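# Hanging Order

The room at Jundcombe measured 490 centimetres along the long wall, and the rail stopped 10 short of the door. Jummai Ugwu wrote both figures on the back of an envelope and taped it at eye height. Under them she wrote 88, the drop from the rail to the top of the radiator. Nothing framed could hang lower than that.

The rule for a hang of this kind is to lay it out on the floor first, in the order it will go up. The part of the floor nearest the wall stands for the top row. You work back from there. Gaps are set by hand, two fingers between small frames and four between large ones, and they are corrected later with a batten.

She had begun with the heavy pieces. The gold frame with the split pomegranate took two hooks and could only go where the rail was screwed into brick. She tapped along the plaster with a knuckle, marked the brick in pencil, and put the frame down opposite the marks. Everything else would have to arrange itself by that.

The lace panels were harder. They had come with the house, according to the inventory, which listed them as "decorative, Sakell, set" and gave no number or date. They weighed very little and had no wire. She put them between the paintings, where the eye would want a rest, and moved them twice.

Her aunt had bought pomegranates for thirty years. She had bought them in oil and in pencil, whole and open, from people who had trained and from people who had not. She didn't like eating them. The receipts were in a shoe box with the spare cord, and the dearest was for 214 pounds, made out by hand on paper headed Chukwu, Framing and Gilding. Somebody had underlined the total.

By four o'clock the layout was as good as it was going to be from a standing position. Jummai went up three treads of the stepladder and looked at it from there.
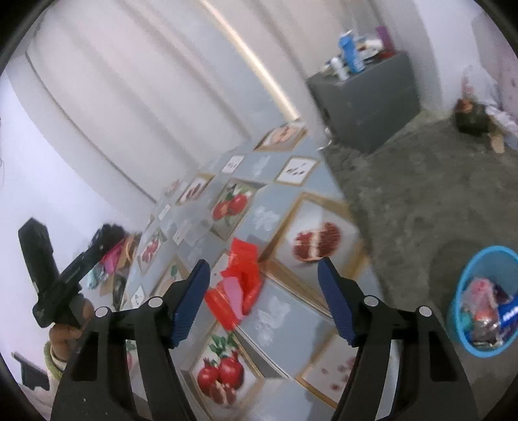
Undel wanted to know whether the seeds ought to be next to the whole fruit at all. It gave the ending away, Undel said, having the inside and the outside on the same wall.

"It isn't a story," said Jummai.

"Then why does it have an order?"

She came down the ladder and considered this. The order had to do with weight, wire and brick. She said so. Undel, leaning in the doorway with a coat still on, said that was an order for the wall and asked what the order was for a person.

"Left to right. Or they stand in the middle."

"She'd have stood by the window."

That was true. Her aunt had stood by the window for most of the year she was ill, with one hand on the sill, and from there the first thing on the long wall would be whatever hung at the far end. Jummai had put a pencil sketch at that end. It was small, and the glass would take the light from the window and show nothing after midday.

She took the envelope off the wall and worked it through again. The brick ran for a little over a metre and then gave way to lath. Past that the rail would carry up to 10 kilos on a hook, if the label could be believed. The bathroom scales were upstairs. She fetched them, stood on them, stood on them again holding the gold frame, and subtracted. It came to seven and a half.

"It can go at the end," she said.

"Which one?"

"The open one."

Undel took the coat off. They cleared a lane with their feet, sliding each picture on its backing and keeping the rows, and carried the gold frame down it between them. The sketch came back the other way. It fitted the gap badly, and a lace panel had to be turned on its side to make up the width, which changed the spacing of the row behind, so that had to be done again too.

Jummai wrote the new order on a clean sheet, with the hook for each piece and the length of cord. At the top she put 17th May, and then the name of the room, which had always been called the front room although it faced the garden. She cut the first cord long and tied it off. The knot slipped. She wet it, pulled it down hard, and tried the weight.

"Is it level?" said Undel.

"It isn't up yet."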